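The jar was the bit I'd been putting off. Everything else of Aunt Lucienne's had gone easily enough — the coats to Grirkum, the good saucepans to my cousin — and what was left fitted on one white table: the jar of brown grainy stuff, the pink basket with a cloth bundled into it, and her pill organiser, which she'd snapped together in an order all of her own. Wednesday, then Saturday, then Sunday, Monday, Tuesday. She lived like that too, to be fair. Christmas cards went out in September.

I'd had 22 messages from the family asking what was in the jar. Sugar, I said. Then tea. Then I stopped answering and put the kettle on. 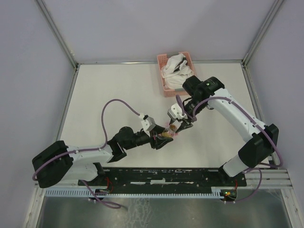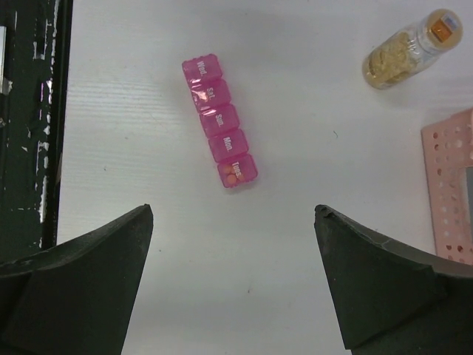 Pantelis Sarantis wrote back within the hour that it had to be her cough remedy, the one she swore by all winter in Teltstead, and that I mustn't throw out the pills in Tuesday either until I'd asked the chemist. He'd been made to swallow a spoonful of the brown stuff once, aged five, and could taste it for 2 days.

Well, I wasn't going to taste it after that! I took the orange pills to the chemist in an envelope and wrapped the jar in a tea towel. It's in my cupboard now, next to the rice, and I still haven't had the lid off.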